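Keeping a small drone in good condition at home

At Sovell we repair many drones which were damaged on the shelf, before any flight. Remove the battery when you come home and let it cool before charging.

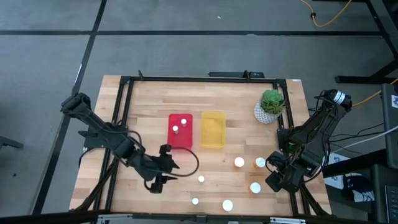 Wipe the motors with a soft, dry brush. Sand from the river fields near Fulevdale is very fine, and it goes inside easily. Check each propeller with your fingernail, and if you feel a small cut, change it. 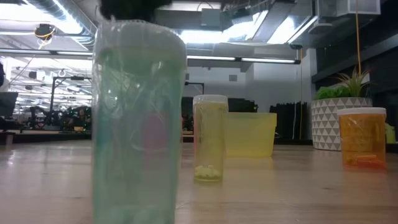 Can I leave the battery full during the winter?

It is better to store it half full. In December I put mine in a metal box in the hallway and check them every 6 weeks.

Write the charging date on a piece of tape.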